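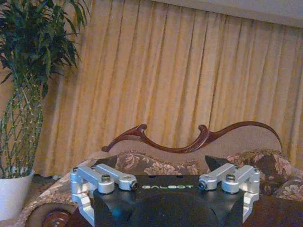
I've been on a big kick this summer about clearing off the living room, and the old-fashioned furniture has been my excuse for putting it off since May. Fancy pieces collect stuff! An ornate sofa like ours looks dressed up all by itself, so it's the tables that give you away – mine had three remotes and a Bonley catalog on it. My rule now is that anything small goes back to its own room before supper.

Patterned carpet helps too (it forgives crumbs), but a dark tabletop forgives nothing, so I wipe ours down once everything's off.

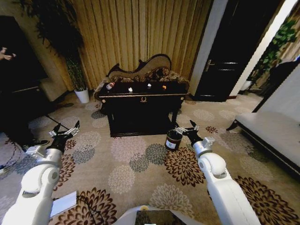 Lulell wrote in to say she does her coffee table last, after the vacuuming, and swears the dust settles less that way. I may try it – though I do love getting the table over with first.

Drinks are my worst habit.

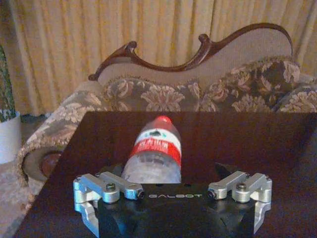 Red cap, dark table: one more for the kitchen.

Comments (2)

Bright: We keep a basket by the stairs. Works great!

Rukumus: Supper rule starts tonight at our house.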